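Setting up the toaster oven cell: door approach, cable slack and fingertip checks

Applies to the single-arm bench cell with the Jitex two-finger gripper. Last revised 20 November 2019. 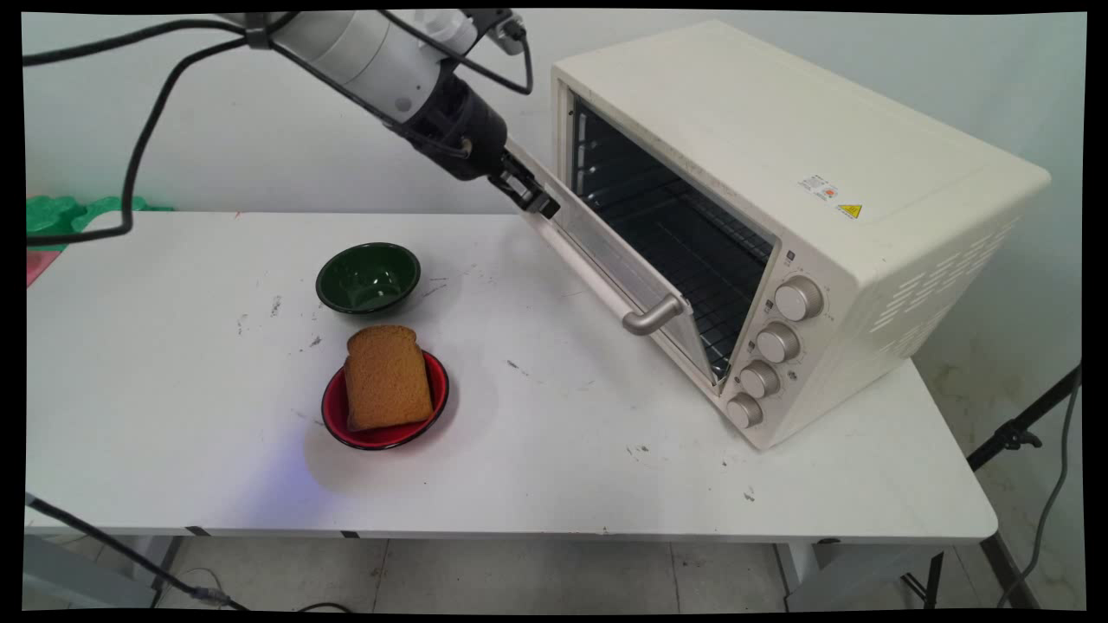
Morais wrote after the July revision that the door step should come before any bread handling is taught, as a shifted oven throws out every pose stored after it. The order below follows that advice.

Before you start

Unplug the oven at the wall. All teaching is done cold. Set the arm to its reduced speed mode and keep the pendant in your hand.

1. Place the oven

Angle the oven so the arm reaches the door handle and the rack opening without passing over the control knobs. Mark the position of all feet on the table with tape. Folding tables flex, so lock the legs and check for rocking before taping. The centre of the oven base should sit no more than 595 mm from the arm base.

2. Teach the door

The door is hinged at the bottom. Store one pose with the fingers closed above the top edge of the door, then a second at the open position. Move between them in an arc about the hinge line. A straight move loads the glass and drags the oven forward. Set the contact force limit to 18 N. If the arm stops early, re-teach the arc and leave the limit alone.

3. Dress the cables

Run the wrist through its full range by hand. Cables must stay outside the sweep of the door at every point and must not pull tight at the connector. Leave a loop at the upper arm. Retie any section that touches the oven shell.

4. Teach the bowl and rack

Fix the bowl position with tape as for the oven. Teach the grasp on a slice of bread at 85 per cent of the normal closing width, then adjust until the slice lifts without tearing. Approach the rack level and keep the fingers clear of the wire.

5. Check the fingertips

Wipe both tips with a damp cloth at the end of each shift. Crumbs in the finger slides show up as uneven closing. Replace the pads in pairs when wear reaches 2 mm, and repeat step 2 after any pad change.

Save the finished program under the cell name and the oven model. The Tendau controller overwrites unnamed programs at restart.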